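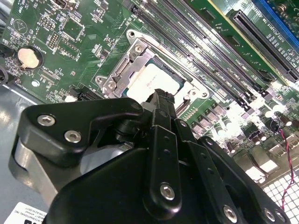
Tistcombe — progress report to the Ivel games fund
April 15, 2021
Prepared by Oliwia Duda, producer

We've had a great stretch since our January report, and the first chapter of Tistcombe can now be played from start to finish on a phone! Players arrive in the valley, pick a guild, build up their workshop and fight their way to the bridge at Sokent. There are 22 quests in the build and 78 craftable items, most with final art.

Combat changed the most. Gilles Guillot rewrote the turn order so that slower characters can save up a move and spend it later, and battles are much more fun for it. Our testers loved the new healer, Kang, so much that we're giving her a side story of her own. 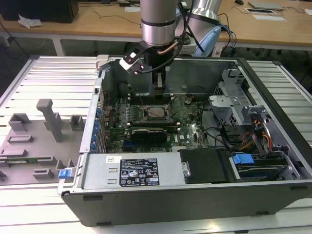

Open desktop tower on the workbench.

Still to do:
Loading times on older Android phones — the town map is the worst one
Cloud saves, which work on iOS only so far
Sound for the last four quests

We ran a closed test with 96 players and most of them finished the chapter. The tutorial got mixed comments (too much text, mainly), so Gilles is cutting it down now.

Spending is within the agreed budget. We'd like to move the music payment into the next period, as the composer is still working on the boss theme. A new build will go to your team along with the next report.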